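クレルデン生活用品資料室
貸出備品のご案内

白天板作業台・食卓用品セット

分類:生活動作・配膳・片付け
備品番号:1249
収納棚:13
保有数:2組
製造元:Sistent(作業台)、Mestard(食卓用品)
貸出区分:室内利用、館外貸出(食卓用品のみ)

概要

白天板作業台・食卓用品セットは、配膳、片付け、分類などの卓上作業を行うための備品です。白色の天板をもつ作業台と、半透明の丸皿、食品を模した小物類によって構成されています。クレルデン生活用品資料室では、生活技術の講習、食育に関する行事、物の名前や色を扱う言語学習、卓上撮影などの用途で本セットをご利用いただいております。

作業台は当資料室の西側実習室に常設しており、室外への持ち出しはできません。食卓用品は専用の収納箱に入れて保管しており、単独での館外貸出にも対応いたします。貸出の条件および申請の方法は、本ページ後半の「利用申請」の項をご覧ください。

セットの構成

本セットは次の品目からなります。

白天板作業台
半透明丸皿(モーブ、濃緑ほか)
食品小物(いちごほか)
収納箱
仕切り板
品目票
取扱説明書

品目ごとの点数は、収納箱の蓋の裏に貼付した品目票に記載しております。構成は補充や更新によって変わることがありますので、講習の計画にあたって特定の色や品目が必要な場合は、申請の際にその旨をご記入ください。当日の在庫状況により、ご希望の品目をそろえられない場合があります。

白天板作業台について

天板は全面が白色で、模様や罫線は入っておりません。色のついた小物を置いた際に輪郭を見分けやすく、受講者が離れた席から手元を確認する場合にも適しています。真上からの観察や撮影を前提とした講習では、天板の上に敷物を敷かず、そのままの状態でご使用いただくことをお勧めいたします。

配置位置を指定する必要がある場合は、当資料室の受付で位置決め用の紙片をお渡しします。粘着テープを天板に直接貼ることはご遠慮ください。過去に糊の跡が残り、除去に長い時間を要した事例がありました。鉛筆、油性筆記具、チョークによる書き込みも同様にお断りしております。

天板の縁には物を寄せすぎないようご注意ください。丸皿を重ねて置く場合は、縁から手のひら一枚分以上離れた位置を目安とします。小物を転がす動作を含む活動では、受付にある縁囲いを併せてご利用いただけます。縁囲いは別備品の扱いとなりますので、利用申請書の備考欄に「縁囲い希望」とご記入ください。

作業台の高さは当資料室の職員が調整いたします。利用者ご自身での調整は行わないでください。着席での利用、立位での利用、車椅子での利用のいずれにも対応しておりますが、利用途中での変更には準備の時間がかかりますので、講習の前半と後半で姿勢を変える予定がある場合は事前にご相談ください。

半透明丸皿について

丸皿は半透明の製品です。色にはモーブ、濃緑などがあり、白い天板の上では色の差が明瞭に現れます。色の名称は、言語学習の講習での混乱を避けるため、品目票の表記に統一しております。モーブの皿は利用者によって「紫」「藤色」「薄い赤紫」などと呼ばれることがありますが、返却時の照合では「モーブ」としてお取り扱いください。濃緑の皿についても、「緑」とのみ記入された申請書では別の色の皿と区別がつかないことがあります。

半透明の皿は、下に置いた紙や小物の色の影響を受けて見え方が変わります。色の識別を目的とする課題では、皿の下に色紙を敷かないでください。反対に、色の重なりを扱う造形講習では、異なる色の皿を重ねてご使用いただくことができます。重ねた皿を外す際は、上の皿を真上に持ち上げ、天板の上で引きずらないようお願いいたします。

本品は実習用の備品であり、実際の飲食には使用できません。飲食物を載せること、加熱すること、食器洗浄機に入れることもお断りしております。試食を伴う講習の場合は、隣室の調理実習室に備え付けの食器をご利用ください。両者を同じ台に並べると取り違えが生じやすくなりますので、試食の時間を設ける場合は、本セットを先に収納箱へ戻してから食器をお出しください。

食品小物について

食品小物は、果物などの食品を模した玩具です。小型の赤いいちごには緑色のへたがついており、本セットの中でも利用の多い品目となっています。配膳課題の最初の一品として用いられるほか、「赤いものを皿に置く」「皿の左に置く」といった短い指示の練習にも使用されております。

小物には小さなものが含まれます。乳幼児が参加する行事では、保護者または引率者が必ず付き添い、口に入れることのないよう十分にご注意ください。低年齢児を対象とする行事について、当資料室の判断により小物の一部を貸出の対象から除くことがあります。

新しい食品小物の追加については、年度ごとに利用団体からの要望を取りまとめております。要望書は受付で配布しているほか、返却時の記録票の余白にお書きいただいても差し支えありません。

使用前の準備

実習室は、予約時刻の前から準備のためにお入りいただけます。受付で鍵と記録票をお受け取りになり、照明の点灯、天板の状態、収納箱の中身の順にご確認ください。天板に汚れや傷を見つけた場合は、使用を始める前に記録票へ位置をご記入ください。記入がない場合、利用中に生じたものとして取り扱うことがあります。

収納箱から品目を取り出す際は、仕切り板を外さずに、手前の区画から順に取り出してください。丸皿は色ごとに区画が分かれております。小物は種類別の袋に入っており、袋は空になったものも含めてすべて収納箱の中に残しておいてください。

配置は講習の内容に応じて自由に決めていただけます。標準の配置を必要とされる場合は、取扱説明書の巻末にある配置例をご参照ください。配置例では、皿を台の奥と手前に分け、小物をその脇に一つずつ離して置く形を基本としています。物と物の間隔を広くとることにより、受講者が手を伸ばした際の接触を減らすことができます。 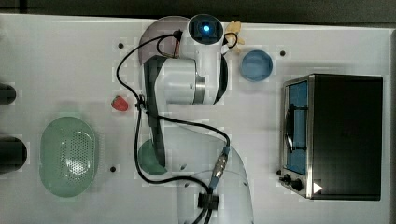
配置が終わりましたら、受講者の席からも一度ご確認ください。指導者の位置からはよく見える品目であっても、席によっては手前の物の陰になり、一部しか見えないことがあります。見え方の差を課題に取り入れる講習では問題ありませんが、全員が同じ品目を同時に確認する必要がある場合は、丸皿の位置を左右にずらすか、席の配置を改めてください。

照明については、天井灯のみの使用を標準としております。半透明の丸皿は光の方向によって縁の見え方が変わりますので、卓上灯を併用する場合は、白い天板への映り込みにもご留意ください。窓側の遮光幕は開閉ができます。午後の利用では日差しが天板に届く時間帯があり、撮影を行う団体には遮光幕を閉めた状態での利用をお勧めしております。

利用の例

配膳の基礎
丸皿を受講者の正面に置き、指示に従って食品小物を載せる課題です。初回は皿の色を一色に限り、慣れてきた段階で色を増やします。指示は口頭、文字札のいずれでも行うことができます。文字札は当資料室で用意しており、日本語版のほか、やさしい日本語版をお選びいただけます。

色による分類
小物を、指定された色の皿に分けて置く課題です。小物と皿の色を必ずしも一致させる必要はありません。赤い小物を濃緑の皿へ、という指示を入れることで、指示文全体を最後まで聞く練習となります。言語学習の講習では、受講者同士が交代で指示を出す形式がよく用いられています。

位置の言葉
「奥」「手前」「左」「そば」「下」など、位置を表す言葉を扱う課題です。皿の一部が他の物に隠れている状態を題材として、「どこまで見えるか」「何の後ろにあるか」を言葉で伝える練習にもご利用いただけます。対面する席では左右が逆になりますので、どちらの席から見た左右であるかを初めに定めてください。

片付けの手順
使用した品目を品目票と照合しながら収納箱へ戻すまでを一つの課題とするものです。生活技術の講習では、配膳の課題と続けて実施されることが多くなっています。時間が限られる場合には、丸皿の片付けのみを受講者が担当し、小物は指導者が収納する形でも差し支えありません。

卓上撮影
教材や記録に用いる写真、動画の撮影に、実習室と本セットをご利用いただけます。撮影した資料を公開する場合は、備品番号と当資料室の名称を併記してください。他の利用者が写り込む可能性のある時間帯の撮影は、事前の調整が必要です。

監修者より

本セットの課題集は、ドゥシャン・ラドゥロヴィッチ氏の監修によるものです。同氏は課題集の序文において、次のように述べています。

「卓上の課題では、品目の数を増やすことが難しさを増すことだと受け取られがちです。少ない品目であっても、置く順序、向き、隣り合う物との間隔を変えることで、課題の性質は大きく変わります。初めて指導にあたる方には、同じ品目を用いて指示文だけを変える回を、一度設けていただきたいと考えています。皿の色名を覚えていない受講者がいる場合は、色名を教える時間を別に取ってください。配膳の途中で教えますと、手が止まった理由が分からなくなります。」

課題集には配膳、分類、片付けの各課題が収録されており、全88頁です。閲覧は当資料室内に限ります。複写を希望される場合は、受付にお申し出のうえ、該当頁をご指定ください。

清掃と手入れ

使用後は、備え付けの白い布で天板を拭いてください。布は水で湿らせ、固く絞ってご使用ください。研磨剤を含む洗剤、溶剤、漂白剤は使用できません。水分が残った場合は、乾いた布で拭き取ってください。

丸皿は、指紋や埃が目立つ場合に限り、柔らかい布で軽く拭いてください。水洗いは当資料室の職員が定期的に行っております。利用団体による水洗いは、破損や紛失を防ぐ観点からお控えいただいております。

小物は乾いた布で拭くことを基本とします。汚れが落ちない場合は無理にこすらず、該当品を「要手入れ」の袋に入れ、記録票に品名をご記入ください。いちごの小物は、へたの周囲に埃がたまりやすいため、収納箱に付属する小さな刷毛をご利用ください。

返却と照合

返却の際は、収納箱の蓋を開けた状態で受付にお持ちください。職員が品目票に基づいて照合を行います。照合には代表者の立ち会いをお願いしております。団体での利用では、次の講習室への移動が重なり、代表者が不在となる例が見られますので、あらかじめ担当者をお決めください。

破損または不足があった場合は、その場で記録票に状況をご記入いただきます。通常の利用の範囲で生じた擦り傷については、弁償の必要はありません。紛失した品目は、同一品または当資料室が指定する代替品による補充をお願いすることがあります。後日品目が見つかった場合は、補充の手続きが済んでいるかどうかにかかわらず、受付までご連絡ください。

館外貸出の返却は、閉室時刻の午後五時までにお願いいたします。返却箱への投函はできません。

保管

収納箱は13番棚の下段で保管しております。丸皿は色ごとに立てて収納し、上に物を重ねないこととしています。館外貸出中の保管にあたっては、直射日光の当たる場所、暖房器具の近く、車内への放置を避けてください。

収納箱の積み重ねはできません。運搬の際は蓋の留め具を確認し、水平に保ってお運びください。台車を必要とされる場合は、受付にて貸し出しております。

利用申請

本セットの利用には、団体登録と利用申請書の提出が必要です。個人での利用は、資料室の講座を受講中の方に限ります。申請書には、利用の目的、参加人数、希望する品目、撮影の有無をご記入ください。電話による仮予約も承りますが、申請書の提出をもって正式な受付といたします。

6月は校外学習での利用が集中いたします。希望の時間帯が重なった場合は、先に申請書を提出された団体を優先します。作業台と食卓用品の両方を利用される団体と、食卓用品のみを利用される団体とでは予約枠が異なりますので、申請書の区分欄を必ずご確認ください。

申請の取り消しや内容の変更は、決まり次第お知らせください。連絡のない取り消しが続いた団体には、次回以降の受付をお待ちいただくことがあります。

よくあるお問い合わせ

作業台のみの利用はできますか。
可能です。申請書の区分欄で「作業台」を選択してください。持ち込みの物品を置かれる場合は、底面に突起や汚れのないことを確認のうえご使用ください。

丸皿を同じ色だけそろえて借りられますか。
品目票に記載された点数の範囲で対応いたします。範囲を超える場合は、もう一組の貸出状況により、組み合わせてお貸しできることがあります。

本物の果物と小物を並べて使えますか。
作業台の上に生の食品を置くことはできません。比較の課題を行う場合は、調理実習室の利用を併せて申請してください。

同じ食卓用品を購入したいのですが。
当資料室では販売を行っておりません。製造元の Mestard の取扱店にお問い合わせください。現行の製品では色の構成が異なることがあります。

課題集を講習で配布してもよいですか。
配布には監修者の承諾が必要です。受付で承諾申請の用紙をお渡しします。

関連備品

卓上縁囲い
位置決め用紙片セット
配膳文字札(日本語版、やさしい日本語版)
Sjöberg 製 収納トレー
調理実習室 備付食器

担当

本備品に関するお問い合わせは、クレルデン生活用品資料室 備品係、マテヤ・ラドニッチまでお願いいたします。電話での受付時間は、開室日の午前十時から午後四時までです。備品番号をお手元にご用意のうえ、ご連絡ください。

戻る 備品一覧 利用申請書のダウンロード 実習室の空き状況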